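Do those baskets of air-purifying balls do anything?

Posted in Home & Cleaning, Friday, January 21, 2022
1,376 views

Zudent keep emailing me about a mineral ball you leave in the wardrobe to stop damp. It costs 49 pounds and supposedly lasts seven years. Has anyone got one to work, or is it a pebble with a leaflet? I have a wicker basket I could stand it in.
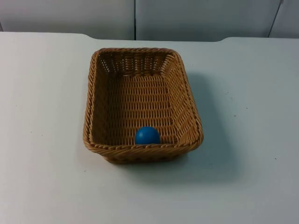
2 replies

Brosgate

I'd keep your money. Ask them how much water it holds and watch them change the subject. I had the Gandeo version from October and the back wall still went black.

A small heater and an open door did more. If you must use a basket, pick an open weave and keep it off the wall.

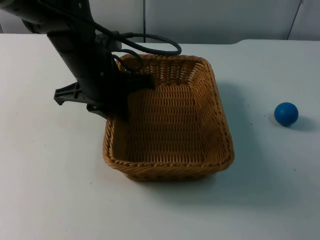
Wipe the wall down first, mind, or you'll be shutting the mould in with your coats.

marwat

mine works fine, smells nice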